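Workshop Tips: Sharing a Sorting Bench With a Robot Arm

By Hưng Quan, returns room, Poojary

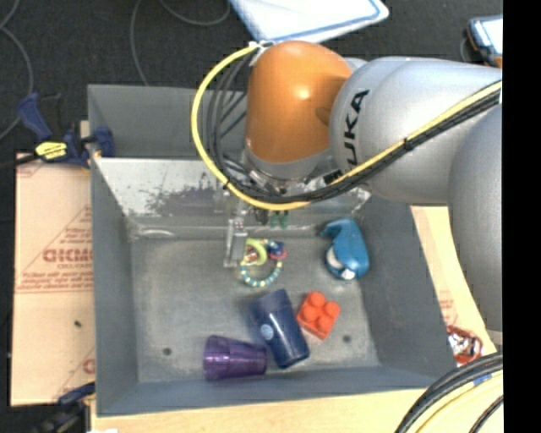

We started with the arm in May. It took over the reaching and lifting, and the two of us on the bench moved to checking, cleaning and packing. My shoulder is better for it. My feet are not, so get a decent mat.

Clamp the bin. A bin that creeps half an inch over a morning means missed picks until someone notices.

Keep it shallow. Small toys and cups piled on top of each other slow everything down. We put in 5 at a time and top up when the arm is stopped.

Tie the cables with slack. Move the arm by hand control through its full reach before you trim any ties – one that looks fine at rest can pull tight at the far side.

Stop before you reach. Press stop, wait, then put your hand in. This goes for wrappers and loose beads too.

Write down the misses. Ours go in a notebook by item type, and on Saturday we read it through together. Clear plastic is our worst.

Swap jobs at lunch. Watching an arm for a whole shift is more tiring than sorting was. Our best day so far is 1,229 items, and we changed places twice.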